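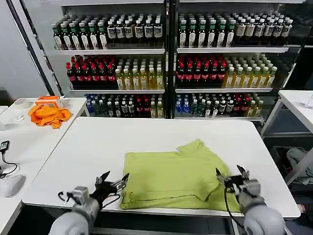

Where Do Our Old T-Shirts Go? A Semester Project on Clothing Reuse in Editmont

Final report, Consumer and Community Studies

Introduction

When our group first sat down to pick a topic, we went back and forth between food waste and clothing for most of an afternoon, and clothing won in the end because every one of us had a drawer at home that would barely close. We wanted to know what people in Editmont do with a T-shirt once they stop wearing it, how long they hold on to it, and whether the town makes it easy to pass it along. It seemed like a small question in September. By the time we were typing up our results it had grown quite a bit (our families got very tired of hearing about it, and we thank them for their patience!).

How we did the survey

We printed 200 paper surveys and handed them out at the Meline thrift store, at the public library, and outside the grocery store in Ilovthorpe, the next town over. We got 100 of them back, which our teacher told us was a very good return for paper forms, and we were frankly thrilled. The survey had 9 questions, mostly check boxes, with one open space at the end where people could write whatever they liked. Some people left it blank and some people wrote us half a page, turning the sheet over to keep going.

What people told us

Of the 100 people who answered, 89 said they own at least one T-shirt they haven't worn in the past year. We expected the number to be high, but we did not expect it to be that high. The most common reason for keeping a shirt was sentimental: a team, a summer job, a concert, a family reunion. The second was simply that people hadn't gotten around to sorting. Several people wrote that they would donate more often if they knew what condition a shirt has to be in, and that comment came up so many times that we decided to give it a section of its own. 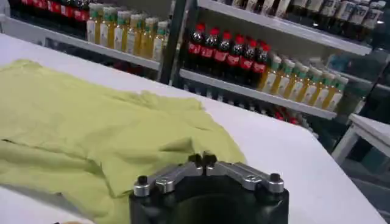 Figure 1. A yellow-green cloth, unfolded and wrinkled.

What stores can take

We spent two mornings at Meline asking how donations are sorted, and we learned a great deal there. Wrinkles don't matter at all. Stains under the arms matter a lot, and so does a stretched-out collar. Shirts with a company logo sell slowly, while plain ones in bright colors go quickly, especially in the spring when families are looking for field day and camp clothes. Shirts that can't be sold are bundled and sent to Fabbri, a small workshop that cuts them into cleaning rags, and we were happy to learn that even a shirt with a hole in it can have a useful second life that way.
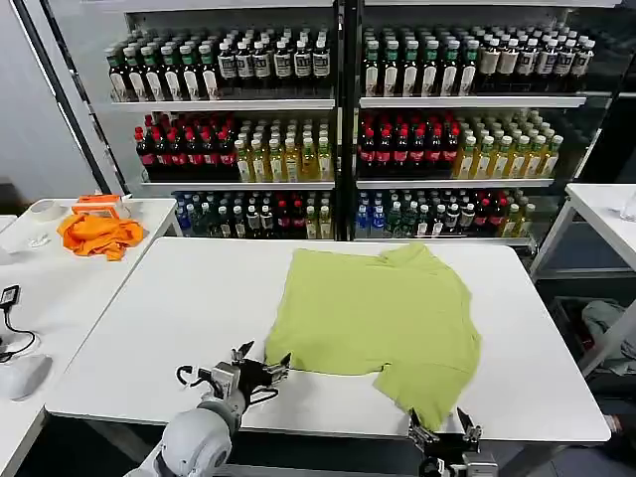

Figure 2. Lime-green T-shirt laid out on a white table.

Problems we ran into

Our sample leans toward people who already visit a thrift store, so the real picture for the whole town is probably a little different. We also wrote question 4 badly. It asked about "old clothes" without saying how old, and people read it in all sorts of ways, so we left it out of our totals. If we did this again we would try the survey on a few classmates first and fix the wording before printing.

Suggestions

We would like to see a simple one-page guide at the library and at both grocery stores that tells people what can be donated and what should go in the rag bag. We have made a draft and attached it at the back of this report. We would also like the school to hold a shirt swap in the spring, perhaps during lunch in the gym, with leftovers going to Meline afterward.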